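Robotics » Standards and Safety

New code of practice for table-top robot work published at Ustside

5 comments | 19 shares

A code of practice for people who run robot hands on everyday table-top tasks has been published by the Ustside workshop group, after a consultation that opened in January. It covers how a table is laid out, how cables are kept, who may stand near the arms and what has to be written down when an object is dropped or crushed.

The code is voluntary. It runs to 19 pages and applies to any group working with arms at a table where people also sit or stand. It does not cover arms in closed cells, which the group says are dealt with well enough elsewhere.
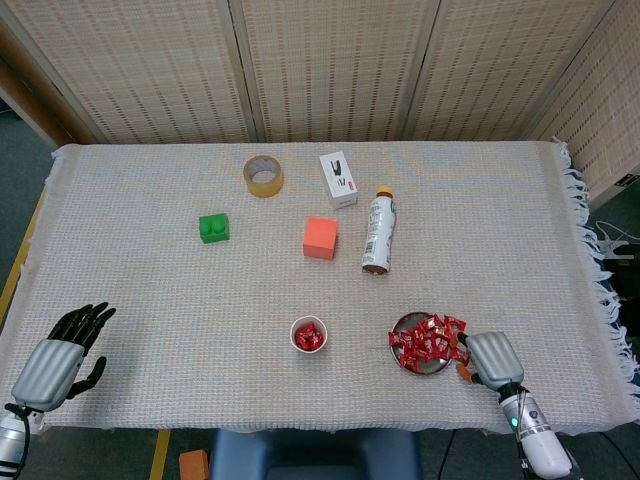
Last updated: June 2, 2019

Two hands at one table get a section to themselves. The operator must be able to say at any time which hand is being driven, and the other should be parked open and clear of the objects. Both count as live for as long as either is powered.

Jarmila Kratochvíl, who edited the text, said most of the comments received were about objects and not about the machines.

"People wanted to know what they were allowed to put on the table," she said. "We've kept that fairly loose. A block, a foam cube, a roll of tape, a paper cup, wrapped sweets – all fine. What we do ask is that the list is written down before the run starts, and that anything added later goes on the list too."

Pressurised cans must be empty before they are used as test objects, and bottles must be empty or sealed. Food is allowed if it stays wrapped, and must be thrown away at the end of the day. An earlier draft banned food altogether, but this was dropped after objections from two groups that work on kitchen tasks.

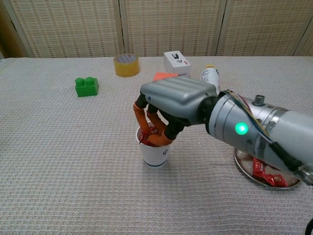
Page last modified June 2019

Paper cups and other things that crush easily are covered under grip limits. A group must set a limit for each object, test it on a spare and keep the result with the log. If a cup is damaged the run is marked as failed, even if the contents end up where they were meant to go.

Wiring on the forearm may be left exposed, but it must be fixed so that it can't catch on the table edge or the cloth. The status light should be left uncovered. Lacey Ewood's name appeared wrongly in the first draft and has been put right as Lacey Ellwood, who wrote the wiring section for Vivwood.

Groups that sign up agree to keep a log of every run and to hold it for 400 days. Dekari, which tried the code ahead of publication, logged 173 runs under the draft rules and asked for a shorter form. A one-page version has been added at the back. 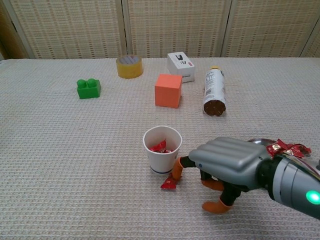 Small litter is treated as a fault. Loose wrappers and scraps of film have to be cleared between runs – by hand, with the arm stopped – unless picking them up is the task itself. The same goes for anything resting on the wrist or forearm.

The group has set aside 3000 printed copies for colleges and small workshops. Comments on the text can be sent to the Ustside office, and a first set of changes is expected next January.

Tags: robot hands, good practice, workshop safety, Lu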